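I have been trying to learn to bake my grandmother's rye bread since April, and I think I'm finally getting somewhere! Her recipe card is from the years she lived in Genesau, and it's written in a sort of shorthand that only she ever understood (one line just says "flour until right"). 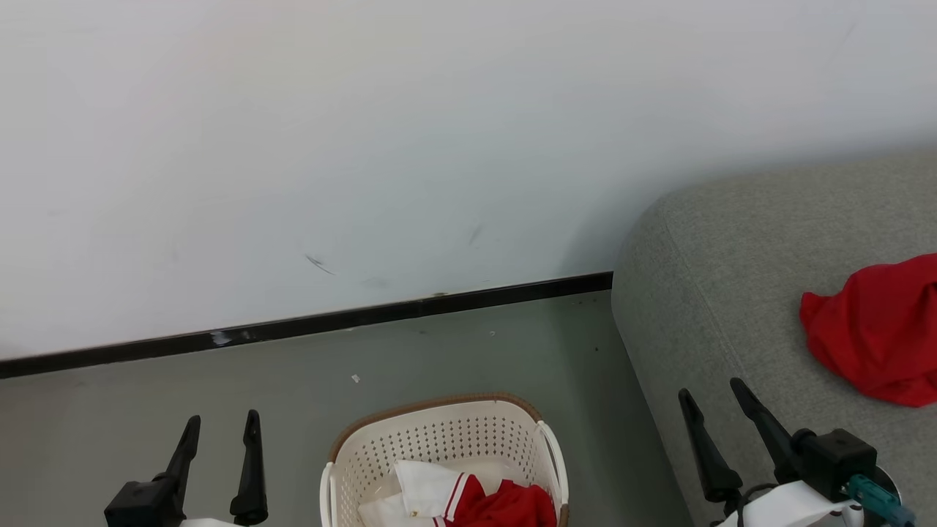
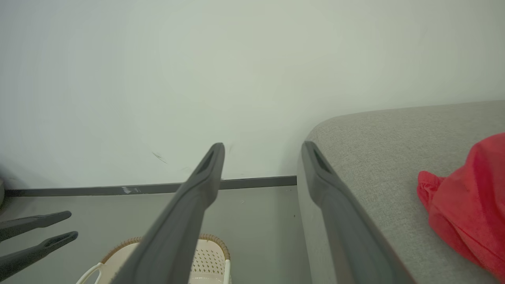

So I started with 398 grams of flour, which felt right to me, and let the dough sit overnight with a spoonful of caraway. The first 2 loaves came out like paving stones. We ate them anyway, with a lot of butter and plenty of soup. Then I gave the starter a longer rest, added a little molasses, and baked the next one for 70 minutes with the lid on, and oh, the smell of it took me straight back to her kitchen. I still can't get the crust as dark as hers, so I may try the old blue pot next.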